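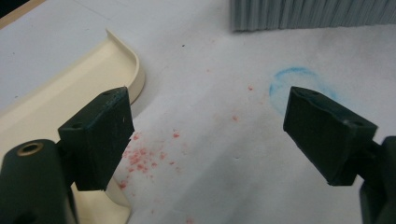
*Pads, two screw holes on top of each. Check the corners for wear.*

**Hand grippers, bench check at Bomano workshop, February**
Filled in by: Vangelis Nikolaidis

**1. Fingers and pads**

- [x] Screw heads sit below the pad surface
- [x] Both fingers close in parallel, no play at the pivot
- [ ] Corners of pads. *Comment: there are scuffs and lighter patches. I accept it for now, but please print a spare pair before 200 more cycles.*

**2. Grip on the handle**

- [x] Brass inserts tight, none is turning by hand
- [x] Handle stays 5 minutes in the grip without sliding

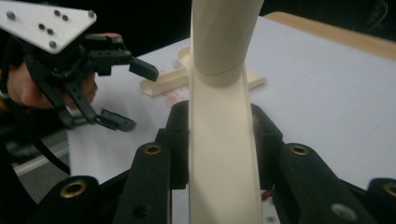 *Handle clamped between the two fingers, inserts level with each other.*

*Comment: close slowly. At 100 percent force the Westix pads leave a mark on the print, at 40 they do not.*

**3. Cables and hands**

- [x] Cable runs down along the arm and has slack at the wrist
- [ ] No bracelets or loose sleeves. *Comment: I know it is only beans and a brush, but the linkage can catch. Take it off, please.*
- [ ] Floor behind the table. *Comment: too many cables together. Somebody will trip.*
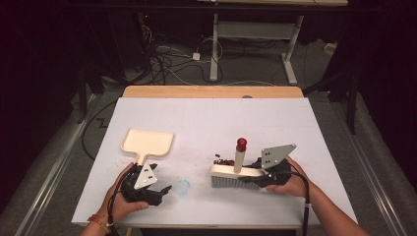
*Dustpan left, brush right, beans on the table.*

**4. After the sweep**

- [x] Tools put down before the fingers are opened fully
- [ ] Table wiped. *Comment: small red crumbs stay, and they go in the pivots.* 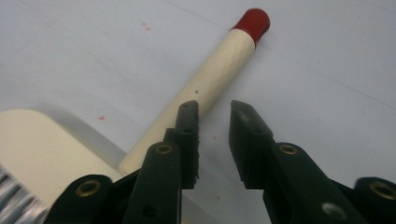
*Fingers open, handle with the red cap lying on the table.*

- [x] Red cap does not come off when pulled by hand

Open points go to Miranda.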